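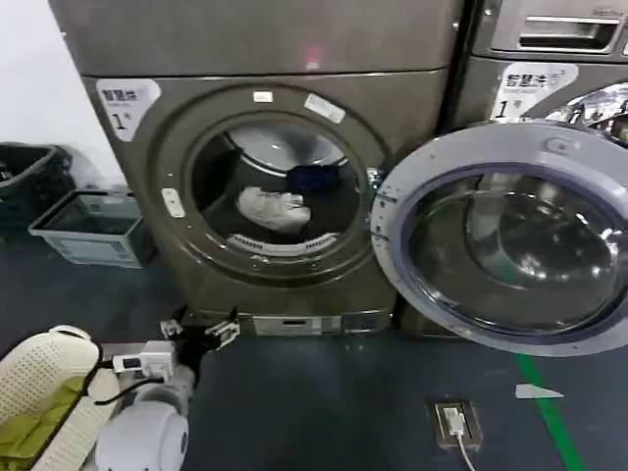

Figure 3. Front-loading machine with two pieces of laundry in the drum.

## 4. Travel load and third-period performance

### 4.1 Data

The analysis uses game records from the Kusent League, a regional junior hockey league with long distances between the towns. We took all regular season games of two seasons, but we removed the games played on neutral ice and the games that were stopped before the end. After this step 167 games remained. For each game we know the score by period, the shots on goal, the penalty minutes and the arrival time of the visiting team at the arena. The arrival time was written by the home club on the game sheet. In 13 games it was missing, and we took the value from the bus company's log.

The travel distance was computed by road with the Nodo route tool, from the home arena of the visiting team to the arena of the game. When a team played two away games on following days and slept in a hotel between them, the distance of the second game was computed from the hotel. We think this choice is important, and in Section 5 we show the results also without it.

### 4.2 Measure of performance

As in earlier work by our group, we do not use the final score as the main measure. Goals are few, and one empty-net goal can change the picture of a close game. The main measure is the shot share in the third period, that is, the shots of the visiting team divided by all shots in this period. Shots during power plays are counted separately, because a tired team may also take more penalties and we wanted to keep these two effects apart.

We divided the games into short trips (under 80 miles) and long trips (80 miles or more). We tried also to use distance as a continuous variable. The direction of the effect was the same, but the model was more sensitive to the two clubs in the north, Plostodness and Debnath, which have the longest trips of all.

### 4.3 Results

In the first period we found no clear difference between short and long trips. In the second period the visiting teams after long trips had a slightly lower shot share, but the interval includes zero. In the third period the difference is larger and the interval does not include zero. It stays when we control for the place of the two teams in the table and for the number of players dressed for the game.

The effect was stronger when the visiting team used fewer than 17 skaters. Short benches are common in this league after the holidays, when older players go back to school. With a full bench the effect of the trip is small, and we cannot say with confidence that it exists.

Plostodness needs a separate comment. This club traveled the day before for most of its long trips in the second season. Its third-period shot share was higher in that season than in the first one. However, the club changed its coach and several of its defensemen in July, so we do not interpret this difference as a result of the earlier travel.

### 4.4 Penalties

Penalty minutes of the visiting team did not grow with distance. We expected the opposite. One possible reason is that referees in this league also travel far, often farther than the players, and the game sheets give no information about their trips. We leave this question open and return to it shortly in Section 6.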